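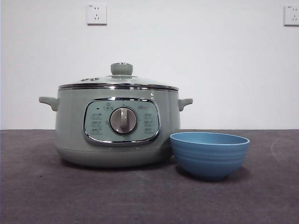 Green electric pot, glass lid, blue bowl.

**Mei Marchetti** · Thursday, July 18, 2019

1/ Mid-year review of the habit log. I set it up in March after dropping the usual New Year list. Posting the method and the numbers in case anyone wants to copy the layout.

2/ Scope: one habit, one measure, one line per day. The habit is a fixed wind-down before bed. The measure is minutes between the last screen going off and the light going off. I do not log mood, steps, water or food.

3/ Total lines so far: 137. Blank lines: 6. A blank means I forgot to write it down. A night when I skipped the wind-down is entered as zero and counts as a line.

4/ Median gap is 56 minutes. I use the median and leave the mean alone. Two nights on the sleeper to Prorngate would drag the mean up and tell me nothing about a normal week.

5/ Tool is a paper notebook (Lenetti, squared, A5). I tried the Pollport app for the first fortnight. It is fine, but it wants you to open the phone at the exact moment you are trying to stop opening the phone. I exported what I had and copied it over by hand.

6/ Layout, for those who asked last time: date on the left, minutes in the middle, one free word on the right. The free word is optional. Mine is most often "late", "fine" or "post".

7/ "Post" means I answered work messages after nine. Those nights have the shortest gaps in the book. I have now moved the work account off the phone and on to the laptop, which lives in the hall cupboard after supper.

8/ The routine itself, in order: set out tomorrow's clothes, fill the water glass, wash, read on paper, light off. It used to have a stretching step between wash and read. I took that out in week five. Any step I skipped three nights in a row gets removed, and it has to wait a month before it can come back in.

9/ Reading material: whatever is next on the pile. Long novels work better for me than essays. With essays I finish one and then get up to do something. Current book is 392 pages and I am in no hurry with it.

10/ Weekends are logged the same way as weekdays. I did look at them apart. The weekend gap is longer but more uneven, so I would not read much into it until there is a full year.

11/ What I have not tested: caffeine cut-off, room temperature, blackout curtains. Changing two things at once would spoil the log. Caffeine is next. Last cup moves to noon, everything else stays put.

12/ On rewards: none. I had a jar for the first few weeks, a coin per night, and found I was thinking about the jar. The coins went towards a Bugti rug for the side of the bed, so my feet are at least better off.

13/ Missed nights. The rule is to write the zero the next morning and carry on. No catching up, no double session. The longest run of zeros was three, during the office move.

14/ If you are starting one of these, pick something you can measure with a clock or a ruler. "Be calmer" will not fit in a column.

15/ Someone asked for the blank page as a template. It is three columns and a pencil line under each Sunday. I can scan it at the weekend if that is still useful.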